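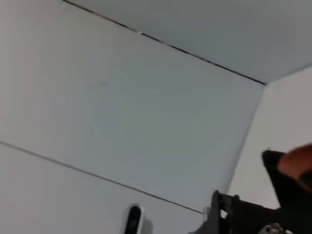
Skála cell: equipment plan and budget data card
Maintainer: Drahomíra Beneš
Last revised: August 21, 2023
Status: planning, no orders placed beyond the grippers

Contents of this folder

budget.csv: one row per line item, all prices before tax
quotes/: supplier quotes as received, not edited
episodes.csv: index of the recorded episodes the estimates rest on
spares.csv: wear parts, lead times, minimum order quantities
changes.txt: what moved between revisions and who asked for it

Purpose

The folder supports the purchase decision for the second Skála cell. It covers arms, grippers, wrist cameras, mounts, cabling, compute and storage. Building work, power and network drops are in the Hirkusport facilities budget and should not be entered twice. Operator hours are listed for reference and are excluded from the totals.

Source of the estimates

Wear and storage figures come from the first cell. The index holds 69 episodes, all guided by hand at the gripper. Each row gives the start time, the operator code, the wrist cameras in use and a fault code if there was one. Blank fault codes mean no fault was logged. They do not mean the episode was reviewed.

Line items

Wrist cameras. Depth module, one per arm, plus one spare per cell. The bracket is a separate line because the supplier does not bundle it. Check the connector orientation before ordering cables; the March batch came with straight plugs and we needed right-angle ones.

Grippers. Flustura quoted 4,000 per unit with fingers and mounting plate. The quote is valid for 3 months from the date on its first page. Finger pads are a consumable and sit in spares.csv.

Arms. Two quotes are on file, and they are not directly comparable. The Clarkiler quote includes the controller and commissioning. The other leaves out both, so the missing items were added as estimates and flagged with an E in the source column.

Compute and storage. Sized from the recorded episodes with depth streams kept. Dropping depth after processing would cut the storage line, but that decision has not been made, and the plan assumes depth is retained.

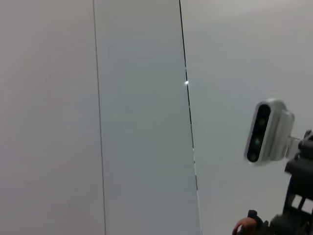 Spares. Hand guiding puts load on the grip and on the bracket screws that a fixed program would not. The spares line therefore carries a full bracket set per arm. If the second cell moves to remote operation, reduce this to one set per cell and note it in changes.txt.

Contingency. Held as a single row at the bottom of budget.csv. Do not spread it over the other rows.

Columns in budget.csv

item: short name, lower case
qty: whole units
unit_price: as quoted, or estimated if source is E
source: Q for quote, E for estimate, P for previous invoice
lead_weeks: the longer value where a supplier gives a range
cell: 1, 2 or shared
note: free text, keep it under one line

Known gaps

No quote yet for replacement wrist cables.
Calibration targets are entered at the old price.
Shipping on the arms is missing from the second quote.
Depreciation is not modeled. Finance applies its own schedule after purchase.
Several early rows in episodes.csv have no operator code and are left out of the hours table.

Updating

Add new quotes to quotes/ first, then change the row and set source to Q. Keep the expired quote in place and add "old" to its name. Any change to the arm or gripper rows needs a line in changes.txt. Totals are computed by the script in tools/, so do not type them in by hand.

Questions about the numbers go to Drahomíra Beneš. Questions about access to the folder go to the Hirkusport help desk.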